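Search this site Search for: Go

Two goals down and still yelling

9/14/24
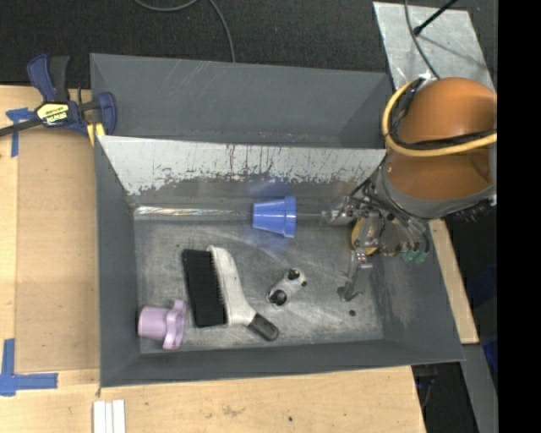 A blue cup on its side in a scuffed metal bin.

So the season is on! I have been waiting for this since the last whistle in spring and I'm not even going to pretend to be calm about it. Our women's side, Hironow, opened at home against Latuheru, and if you know anything about our little league you know what that means. Those two clubs have never liked each other. My uncle stopped going to the away game years ago for the sake of his blood pressure.

The crowd was 1,273, which they read out over the speakers just after halftime and everybody cheered as if we'd scored. For an opening game in our division that is huge. I had to park over by the feed store and walk, and by the time I got in the line for fries went all the way to the corner flag. I gave up on fries.

Anyway, the game. We were awful for the first half hour. I'm a fan and I'll say it. Latuheru pressed us high from the start and our back line kept trying to play these cute little passes across the box, and you could see the mistake coming from the parking lot. First goal, loose touch, tap-in. Second goal, a free kick that went through the wall and in off the inside of the post. Two down, and we hadn't had a shot.

I looked over at the bench and the coach hadn't moved. Arms folded, same spot. I would have been throwing things.

Then she brought on Melati Ong. If you've been reading this blog for a while you'll know I have been going on about Melati since she was in the youth team (sorry, not sorry). She's a left-footed winger who plays on the right, she's quick, and she will run at the same defender over and over until that poor kid is begging for a water break. She's 27 now and I think people had sort of decided she was a squad player. Well! Her first touch was a nutmeg right in front of our stand and I nearly lost my voice there and then.

She set up the first one just before the break, a low cross that their keeper got a hand to and our captain bundled in with her shin. Shins count. That changed the whole mood. In the second half we were a different team, much wider, much braver, and Latuheru's fullbacks looked like they'd been on a bus all day (they kind of had, it's a long drive). The equalizer was all Melati. She picked it up on halfway, cut in, cut in again, and hit it with her left from outside the box. I had a good view and I still couldn't tell you how it bent that much.

It finished 2-2. We should have had a penalty near the end and I will not be taking questions. The ref was ten yards away and looking straight at it!

A few other bits. The new kits are nicer in person than they looked online, although the white numbers are hard to read from the far side. The PA still cuts out whenever anyone says a player's last name. And the grass was in good shape for once, so thank you to whoever sorted out the drainage behind the south goal, because last October you could have floated a boat on it.

What I'd like to see next is Melati starting. I get that she's dangerous against tired legs, and somebody behind me was making that argument very loudly, but you can't keep giving teams a half-hour head start. I'd also drop the short goal kicks until the center backs look happier with the ball. Just boot it. Nobody in the stand will complain, we're simple people.

We're away to Wistura next, which is a tough place to go. Small ground, bumpy field, and the fans stand so close you can hear them unwrapping their sandwiches. We lost there last year to a goal I'm still mad about. I'm driving up and I've got room in the car if anyone from town wants a ride, just leave me a comment. You'll have to put up with my singing and at least one stop for coffee.

More after Wistura, assuming I've got my voice back.

Contact | Copyright, all rights reserved | Back to top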